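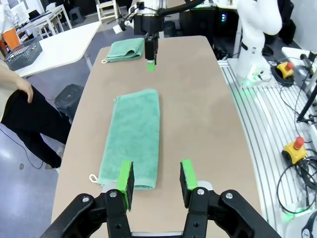
Surkcombe College
Housekeeping and Linen Services, Unit 2
Handout 2: Folding and stacking terry towels
Notes by Myung-ja Yeon

Read before the practical. Bring the measuring tape issued with Handout 1.

1. Terms

Terry is a pile cloth. A ground of warp and weft carries a second set of warp threads which stand out as loops. The loops take up water and also give the cloth its thickness, so a terry towel folds in a fatter curve than a flat-woven one of the same size.

Pile side: any face covered with loops. Most bath towels have two.
Hem: the turned and stitched end.
Selvedge: the long woven edge.
Hanger: the small loop of tape sewn at an edge or corner. Often cream or white on a coloured towel.
Strip: a towel folded lengthwise only.
Pack: a strip folded again across its length, ready for the shelf.

2. Why the fold is fixed

Shelf depth in the college linen room is 40 cm. A pack deeper than this overhangs, gets caught by the door and has to be refolded. A fixed fold also allows a stack to be checked by height. The practical store holds 162 towels, all of which come back from the laundry unfolded.

3. Preparing the surface

The table should be clear, dry and longer than the towel when opened out. A pale top is preferred, as coloured lint shows up on it and can be wiped away between batches. Work from the short end. Folding from the long side means leaning across, and the far edge is then pulled out of line.

4. The strip

Lay the towel flat with the short hem towards you. Smooth it from the centre outwards with the flat of the hand. Do not drag with the fingertips, as they catch the pile.

Bring one selvedge over to the other. Match the near corners first, then the far corners, then the middle. A towel that has been through the dryer many times will not match at all three. Share the error between the two ends.

The edges of a terry strip will be slightly wavy. This comes from uneven shrinkage between hem and body and is not a folding fault. Do not stretch the edge to straighten it - it recovers within minutes and takes the fold with it.

A strip folded in the mint-green stock has its hanger at the lower left corner, lying out on the table. Leave it out at this stage. It serves as a mark for which end is which.

5. The pack

Fold the strip across its length to give a shorter rectangle. Check that the hanger is still at the lower left. If it has moved to the right, the strip was turned over between folds.

Move the finished pack to the far end of the table and start the next strip at the near end. Keeping the two stages apart stops finished packs being disturbed by the next towel.

6. Stacking

Stack with the rounded fold to the front of the shelf and the hems to the back. Tuck the hanger under the pack only when it goes on the shelf. Maximum stack height is 16 packs. Above that the lower packs flatten and the stack leans.

Colours are not mixed within a stack. Prekwood shelf labels go on the front lip, left-hand side.

7. Common faults

Hems out of line by more than a finger's width: strip not matched at the far corners.
Pack thicker at one side: selvedges not brought fully together.
Ridge under the top layer: towel not smoothed before the first fold.
Hanger trapped inside: towel laid down wrong side up. Unfold completely and begin again.

8. Practical

Work in pairs. Ye-seo Yang will supervise the first group and Vasilică Ursu the second. Each student folds a full stack, measures the top, middle and bottom packs, and enters depth and width on the record sheet. Record the sizes as found, before any correction.

Questions for discussion:
How would the method change for a towel with one sheared face?
At what point in the sequence is a stained towel best taken out?

Reading: Section 4 of the Skileck linen room notes, on pile fabrics. Copies are with Min-kyu Won in the unit office.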